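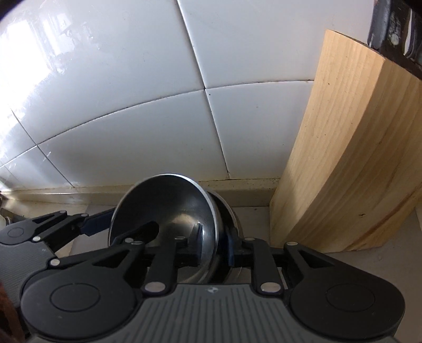 The man from Votora said the list would be read out at six, and we had heard that before.

He had a new jacket with the badge sewn on. He stood on a crate in the rain and told us that 40 families would go on the first buses to Bondarchuk, where there was heating and a school. My sister clapped. I asked him who had seen the school.

"It's in the report," he said.

I had read the report. It was 18 pages long and had a picture of children on the front, none of them from our camp. It said 3000 people had been "reached". I was one of the 3000. In November a lorry had reached me with a blanket and a form, and the driver had wanted the form back before he let go of the blanket.

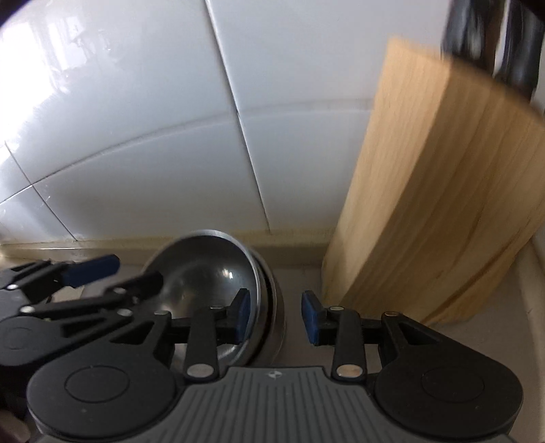
At six there was no list. At seven a woman came with a list, but it was for the other side of the river. My sister kept our bag packed and sat on it so that it wouldn't be taken.

"You could try to look hopeful," she said. "They might be choosing."

"They choose by number."

"Then it won't hurt you."

The buses came after dark. There were 2, and you can't put 40 families on them, whatever the report says. The man in the jacket had gone. A driver called out names in an accent that turned each of them into somebody else's, and people argued over which they were.

Ours might have been the ninth. My sister was already at the door with the bag. I asked the driver whether he had ever been to Bondarchuk.

"Get on or don't," he said, so I got on.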